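3.2 What people told us about wiping the table

I should say up front that I came to this part of the study with a bias. I grew up in a house where the dishcloth lived on the faucet and did every job there was, so when the Nirkgate interviews started turning up long speeches about cloths, I was delighted (and a little smug). We had asked 38 households to keep a kitchen diary through February, writing down each spill, what they grabbed, and how they felt about it. I figured the feelings column would stay mostly blank. It did not!

The big split was between people who keep one cloth for everything and people who keep a cloth for each kind of mess. In Nirkgate, 28 households were in the first group. They talked about habit, and about their mothers, and a surprising amount about guilt over paper towels. Anside looked different, though we only had six diaries from there that were full enough to code, so please read this next bit gently. Those writers sorted cloths by color, and two of them got pretty heated about a guest using the wrong one on milk — sour smell was the complaint, over and over.

I had expected thickness to matter more than it did. The Warraich survey, which I leaned on for our question wording, treats a thick cloth as the "good" cloth. Our diary keepers were split. Some loved a deep pile because it felt like it was doing something. Others said a fluffy cloth pushes a spill around before it soaks any up, and went straight for an old flat T-shirt. I coded both as "texture preference," and looking back I wish I had used separate codes, as the two groups were talking about different worries.

Milky drinks came up more than any other spill, ahead of juice and plain water.
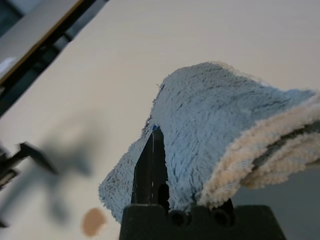
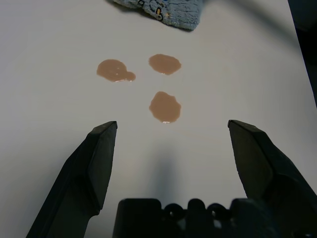
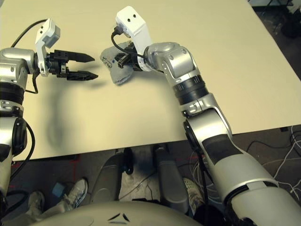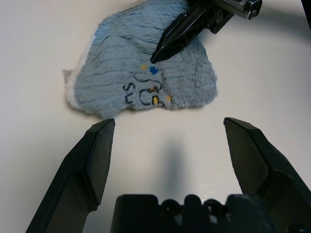 Figure 4. Tabletop, light brown milky spills (second picture), and a fuzzy light blue cloth (first, second and last pictures).

3.3 Who gets asked to clean up

The Wukon follow-up calls picked up where the diaries left off. I asked each household who usually hears "can you get that?" when something tips over, and then I asked everybody else in the house the same thing. The answers matched less often than I would have guessed, mostly where there were teenagers.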